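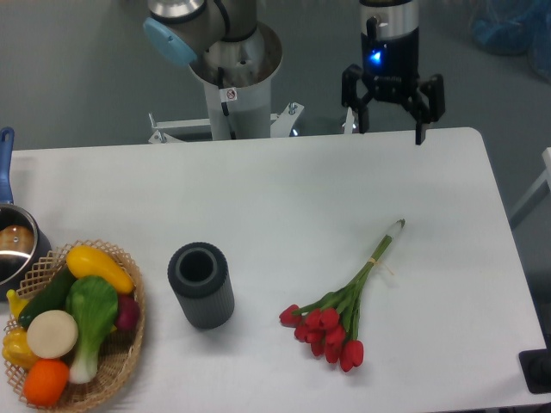

Bimitero opens table and kitchen basics line at Samside store

SAMSIDE, January 2019 – Bimitero, the housewares retailer, has put its new table and kitchen basics line on sale at its Samside store. The line has 248 items and covers cookware, baskets, tables and small pieces for serving and setting out food. It takes up the ground floor space that used to hold bedding, which has moved upstairs next to towels and bath mats.

The line was put together for people setting up a first kitchen or replacing things one at a time. Every item is sold singly. There are no boxed sets, and a customer who wants one saucepan can buy one saucepan. Lids are priced and sold separately from pans, and the shelf labels show which lid fits which pan.

Cookware makes up the largest part of the range. Stainless steel saucepans with long colored handles come in three sizes, and the handle color is the same across all sizes, so pans bought months apart will still match. Blue is the first color in stores. A green handle will follow in July, along with a wide shallow pan that was held back from the opening because the lid did not sit flat on early samples.

Baskets are the second part. The round wicker bread basket with an open lattice rim is sold in light tan only. Bimitero looked at a painted version and decided against it after the paint rubbed off on cloth liners. Liners are sold separately in plain white cotton and can go in the washing machine. The basket itself should be wiped with a damp cloth and left to air dry. It should not be soaked.

The white table in the line has a rectangular top with rounded corners. It is offered in two lengths and ships flat with the legs off. Assembly takes one person and one wrench, which is in the box. Customers in Samside can have a table carried in and put together for a flat fee, and the crew takes the packaging away with them.

Cut flowers for the table

For the first time, Bimitero is also selling cut flowers. They are supplied by Mulcahy, a grower with greenhouses outside Dadton, and are sold from a stand near the registers. Red tulips are the main flower through the winter.

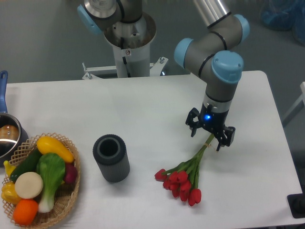

The tulips are cut while the blooms are still closed and arrive tied in bunches with long stems. Mulcahy makes the drive from Dadton early in the morning, and anything left from the day before is marked down to half price. Stems can be trimmed at the stand on request. Once home, they should go into cool water, out of direct sun and away from the fruit bowl. Tulips keep growing after they are cut – an inch or more is normal – so a vase that looks a little tall on the first day is usually the right one.

Other flowers will be added as the season goes on. The stand will carry one kind at a time, and the store does not plan to sell mixed bouquets or take orders for events.

Changes to the store

The Samside store has been rearranged for the new line. The ground floor now has 2,048 square feet for tables, cookware and baskets, with wider aisles and lower shelving along the windows. Tables set up on the floor are there to be used, and customers are welcome to put pans, plates and baskets on them to see how much room they take up. Store staff will clear them at the end of the day.

The side entrance on the parking lot has been reopened, with a ramp in place of the two steps. Tables and other large items can be picked up there without going through the main floor. Parking spaces nearest the ramp are limited to 12 minutes and are meant for pickup only.

Twelve-month exchanges apply to all cookware in the line. A pan can be brought back with or without the original sleeve, but a receipt or the card used for the purchase is needed. Baskets and liners can be exchanged if unused. Flowers cannot be returned.

Availability

The full line is in stock in Samside now. A smaller selection, made up of 31 items, is on the shelves at the Dadton store, where the longer table and the largest saucepan can be ordered for pickup. Cut flowers are sold in both stores. The line is not sold online at this time.

Price lists and a printed care sheet covering stainless steel, wicker and cut tulips are available at the service desk in either store.

About Bimitero

Bimitero sells housewares, linens and small furniture from stores in Samside and Dadton. Press requests, including requests for product samples, can be left at the service desk of the Samside store or sent by mail to the store, marked for the press office.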